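Workshop notebook, Calberg ceramics and surfaces section
April 2, 2022
Entry by Bjarke Stougaard

Subject: grout shade trials for the Ladach bathhouse restoration, second batch.

The four test panels prepared under the Udik order were taken off the curing rack this morning and entered in the register. Panel 1 carries the unpigmented lime grout. Panels 2 and 3 carry the same mix with bone black at the two strengths agreed with the client. Panel 4 is the cement control and is not under consideration for the building itself.

All panels were cured for 7 days under damp cloth. The cloth on Panel 3 had slipped at one corner, and the grout there has dried lighter than the remainder. The corner has been marked in pencil and should be left out of any color reading. The panel does not need to be remade unless Þrastardóttir asks for a full set for the client meeting.

Color was judged in north light at the long bench and again under the warm lamp. In north light the unpigmented grout reads as a cool gray against the dark glaze. Under the lamp it turns noticeably cream. The stronger bone black mix nearly disappears against the tile in both conditions, and the surface loses its grid when seen from the doorway. The architect's letter asks that the joints remain legible, so the stronger mix is not recommended. 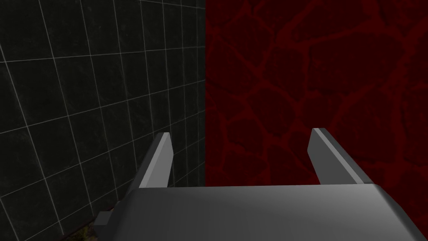

Rendered view: dark tile with pale gray joints, meeting the red cracked-stone pattern at the corner.

The treatment of the inside corners remains open. The original building has a plain butt joint filled with the same grout as the field. The present proposal substitutes a flexible joint, which the conservation officer has not yet accepted. Colleagues are asked not to order the flexible material until a written answer is received.

Water absorption was measured on the loose grout bars cast with Panel 1. The first bar weighed 184 grams before immersion. The second was chipped on removal from the mold and was set aside. Weights after immersion will be entered on the attached sheet once the bars have been surface dried in the usual manner. Room humidity at the bench was 68 percent, higher than is desirable for this work, and the dehumidifier filter should be cleaned before the next casting.

The bone black jar is nearly empty. The new supply must come from the same lot if one can still be obtained. If not, a comparison bar is to be cast before any further panels are made.

Outstanding: absorption weights; reply on corner joints; pencil note on Panel 3 to be copied to the label on the back.

Panels 1 and 2 are stored upright in the left-hand rack, face inward.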